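Garment Care and Handling – Handout 11
Course leader: Chantal Campbell

Folding a knit T-shirt

1. Terms
Grain: the direction of the lengthwise rows in the knit.
Hold point: the place where the cloth is pinched before it is lifted.
Rolled edge: an edge of jersey that curls along its own length.

2. Procedure
Find two hold points as far apart as the shirt allows. Lift both together until the body clears the table. Lower the free edge first, then the hold points. Smooth from the center out – never along a rolled edge. Fold the sleeves in, then fold the body in thirds.

3. Reading
Urbańczyk, pp. 112–122, on slack in hanging cloth.
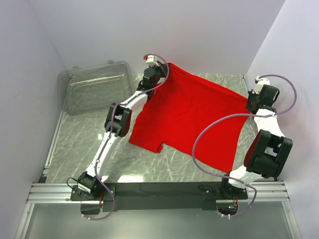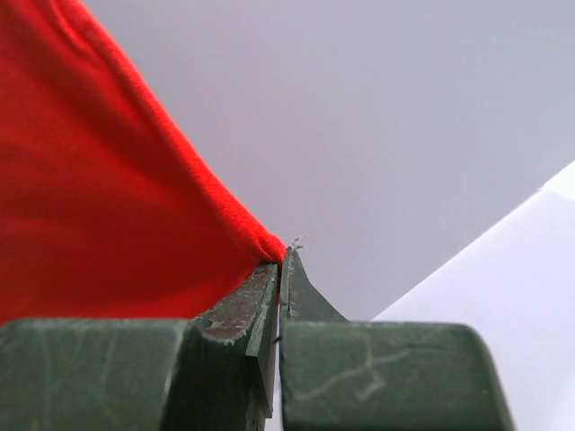

Slack is the main source of error in the first fold. A shirt held at two points will sag between them, and the sag becomes a crease wherever it touches down first. In the red shirt held over the marbled tabletop, the lower edge droops at the center, so contact should be planned for there. A tight pinch also gathers the cloth next to it – open the gathers by hand before folding. Record the position of each crease on sheet 812.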